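Odgate shop to offer free frame fittings through February

Broso, the accessories shop in Odgate, is to hold free fitting sessions for glasses and sunglasses throughout February, after customers said they found it hard to choose frames from a screen.

Each session lasts 40 minutes and covers the width of the face, the bridge of the nose and the length of the side arms. Customers go home with a card listing their measurements, which they can use at Broso or at any other seller. There is no need to buy anything on the day.

The shop has 107 places to give out. Bookings open at 9am at the counter and on the shop's website, and each person may book one session only.

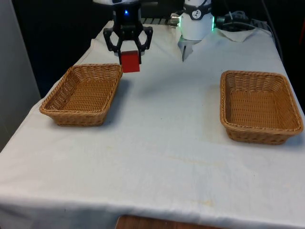

Two wicker baskets on a white cloth and a red cube held above it in a black gripper.

The fittings will use frames from two makers. Watkins is supplying its spring range, mostly round and soft square shapes in tortoiseshell and clear finishes. Mirnska, which sells narrower frames, is sending its full set of small sizes. Broso said small sizes were the ones customers asked for most often last year and the ones it most often had to order in.

Altogether there will be 605 frames to try, including the shop's own stock. Staff will bring out a first selection based on the measurements, and customers can then ask for other colours or shapes. People who already wear glasses are asked to bring their current pair, along with a copy of their prescription if they have one.

Sunglasses can be tried in the same session. Customers who want both should say so when they book, so that the right trays are ready. 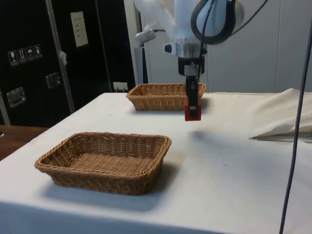

Do I need to have had an eye test before I come?
Fittings are for frames only, so a test is not required, but you will need an up-to-date prescription before any lenses can be ordered.

Broso ran a smaller trial of the fittings last autumn. The shop said the most common problem was frames that were too wide, which slid down the nose or pressed behind the ears. Several customers had bought a size up because they liked the look of a larger lens. The Watkins range now has two larger lens shapes on a standard-width frame, and both will be in the fitting room.

Adjustments to glasses bought elsewhere will also be offered during the month. Simple changes to nose pads and side arms are free. Repairs to hinges will be charged at the usual rate, and the shop will give a price before any work starts.

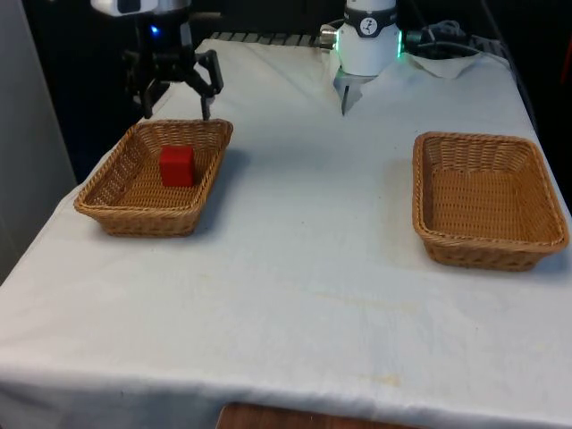
A red cube in one of the wicker baskets.

Morning sessions are for adults. Children under 12 can be fitted after 3.30pm and must come with a parent or carer. Anyone who cannot keep a booking is asked to let the shop know by noon the day before, and the place will be offered to the next person on the waiting list.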